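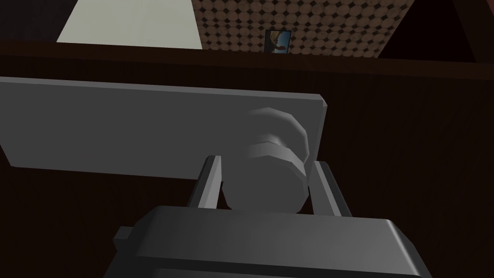
Posted by gravel_trap_gus, Oct 30, 2025

Thread: Lagman's contract, again

So Florcombe have offered him one more year. One. He has been there since the team could barely afford tires, and they hand him the same deal you'd give a gym member. I'd walk to Cikcombe tomorrow.

pitwallpaper
Walk to Cikcombe and do what, finish 10th with nicer catering? He went missing from May until the summer break. One year is generous.

gravel_trap_gus
He went missing because the car did. Did you watch the races or just the results?

slowpuncture
Both, sadly. The rear end was hopeless, but his teammate had the same rear end and kept scoring. My guess is he signs by Christmas and complains by spring. 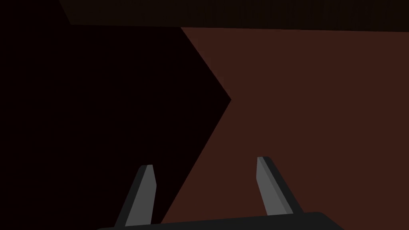 Re: Lagman's contract, again

undercut_657
Everyone's forgetting Ramix. They pay for the sticker on the sidepod and they like him. If the sponsor wants two years, Florcombe will discover they always wanted two years.

pitwallpaper
Ramix also liked the guy before him. He sells boats now.

gravel_trap_gus
Very successful boats, I'm told.

slowpuncture
I drove nearly 3,000 miles following this team last season and saw him on the podium once, from behind a pillar. I'd still keep him. Two years, with an exit clause.

pitwallpaper
An exit clause is a one-year deal in a nicer jacket.

undercut_657
Then he should take the jacket.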